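Home | Modules | Handouts | Reading List
Last updated: 2025-01-04
Reading time: 2 minutes

Handout 2: Party Lists and Candidate Selection

A party that wishes to contest a seat must first decide who may carry its name. In the Kelthorpe system the decision rests with the district branch, subject to approval by the national executive. Students should be able to explain both stages and the right of appeal.
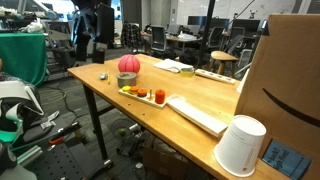
Kelthorpe, October

The Flurkville district offers a useful case. The branch received 44 applications for two council seats, and its shortlist was sent back once by the executive. The final ballot drew 241 members — nearly half of those entitled to vote.

Compare this with Sutow, where the executive names candidates directly and the branch is only consulted. Turnout among members is not recorded there, and appeals are heard in private.

For the seminar, read the Tan rules on deposits and withdrawal of nominations. Bring a short written answer on whether a branch should be able to remove a candidate after nominations close.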